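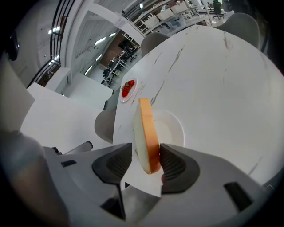 Attachment 1: bread slice at the table, round white dish behind it

Ticket 38, Vanville Home Baking Help Desk
Subject: Crust coming out darker toward one end
Status: Open, waiting on customer
Opened: January 25, 2020

Customer wrote:
Hello, and thank you in advance for reading all of this! I bought the Rinwood loaf pan from your Wosemville store and I do love it, but my sandwich bread keeps browning unevenly. If you look at the crust in my photo, it's a nice golden orange for most of the way and then goes a deeper orange-brown near the bottom. The crumb is pale and pretty, so I don't think I'm overbaking the whole loaf. I've tried 2 different shelves in the oven and turned the pan halfway through (well, when I remembered). My family would happily eat it with strawberries and never say a word, but it bugs me.

Support replied:
What a lovely smooth crust, and please don't be discouraged! Could you try the middle shelf with nothing on the rack below, and turn the pan once when the top starts to color? Let us know too whether you brush the top with milk, and whether your oven has a fan.

Customer wrote:
No fan, and yes to milk, quite a lot of it. I'll skip it on the next loaf and write back.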